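The long way round to a good night's sleep

Zane Kalniņš has the kettle on before I have my boots off. He lives above his own workshop, up a staircase so steep that he carries bolts of cloth up it one at a time, and he apologises for the climb, then for the biscuits, then for the dog, who has gone to sleep on the only comfortable chair and shows no sign of giving it up.

I have come to talk about blankets. Kalniņš has been weaving them for most of his adult life, and his small business, Flirkus, sells them to people who have usually waited the better part of a winter to get one. He is a tall, stooped man with a soft voice and a habit of picking up whatever cloth is nearest while he thinks. By the time we finish our first cup he has folded and unfolded the same tea towel so often that I have started watching it instead of him.

"I didn't grow up wanting to do this," he says. "I wanted to drive trains. I still wouldn't mind driving a train, if anyone's asking."

What happened was his grandmother. She kept a loom in the back room of her house, in the spot where other families kept the television, and when Kalniņš was 11 he broke his ankle falling off a shed roof and was sent to stay with her for the summer. He couldn't run about, and she had no patience with moping, so she sat him down and taught him to wind bobbins.

"I was terrible at it. I wound them too loose and they'd collapse in the shuttle, and she'd hear it from the kitchen. She never told me off. She'd just come in and put another cone of yarn on the table, and off I'd go again."

By August he had made a scarf, which was wider at one end than the other. His grandmother wore it to church. He still has it in a drawer downstairs, and after some persuading he goes to fetch it. It is mustard yellow and really very wonky, and he holds it up to the window with a good deal of affection.

The trade came later. After school he took a job at Prekia, a mill that made upholstery cloth for buses and theatre seats, and he speaks of it warmly, although the noise was dreadful and he came home every night with fluff in his ears. It was there that he met Dambrauskienė, the head of the finishing room, whose first name he was never invited to use and which he says he wouldn't dare use now.

"She could put her hand flat on a piece of cloth and tell you what was wrong with it. Too tight, too dry, washed too hot. I thought it was a party trick for about a year. Then one morning I put my own hand on a roll and thought, oh, that's been washed too hot. I went and told her and she said, 'Yes, obviously,' and walked off. I was so proud I rang my mother."

I ask what most people get wrong about blankets, and he laughs and goes to let the dog out, and I have the feeling that he is working out how rude he can be.

"They buy them too heavy," he says when he comes back. "They think heavy means warm. What keeps you warm is the air the cloth holds. You want a bit of texture, a bit of loft, somewhere for the air to sit. And then they wash them to death! A wool blanket wants airing far more than it wants washing. Hang it over the line on a dry, grey day and leave it alone."

He is just as firm about how a bed ought to look, or at least about how it needn't. He can't bear a blanket folded into a stiff band across the foot of the mattress, the way hotels do it, and he has been known to pull them loose on his own holidays.

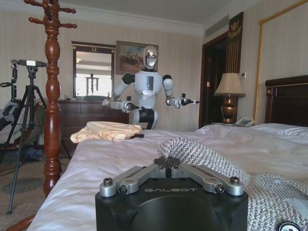
A textured blanket in grey and white, thrown over a white duvet.

"A blanket should look as though someone's about to get under it," he says. "My wife would tell you that's an excuse for not making the bed, and she might be right."

Colour is another subject on which he can be drawn out at length. For years he wove nothing but undyed wool, partly on principle and partly, he admits, from cowardice. Then a customer asked him for red. He put her off, and she asked again, and in the end he spent most of a June standing over a pot in the yard, ruining skein after skein until the neighbours started asking what he was cooking.

"It came out like tomato soup. The next one came out like a brick. When I finally got it right I didn't want to send it to her. I kept finding reasons to check the fringe."

She got her blanket, and he has a standing order from her sister.

Flirkus weaves nearly 60 blankets a year, and Kalniņš has no great wish to make more. There are two looms downstairs, both older than he is. The larger one is named Drakivau, for the village where his grandmother was born, and it has a temper in damp weather. He shows me how it pulls to the left, and where he has wedged a folded bit of card under one foot to settle it. The card has been there so long that it has taken on the colour of the floor.

I ask whether he has thought about who might take over. He has a daughter studying to be a dentist, who is very good about the blankets and has no interest whatever in making one. A young fellow from up the road comes in on some afternoons to wind bobbins.

"Too loose," says Kalniņš. "I can hear it from up here."

And does he say anything?

"No, no. I go down and put another cone on the table."

It is getting dark by the time I find my boots, one of which the dog has moved. Kalniņš walks me down, one hand on the rail, still talking about moths and cedar and a man who once sent a blanket back because it smelled of sheep. At the door he takes hold of the cuff of my jumper and rubs it between his finger and thumb.

"Washed too hot," he says kindly, and goes in to see about his supper.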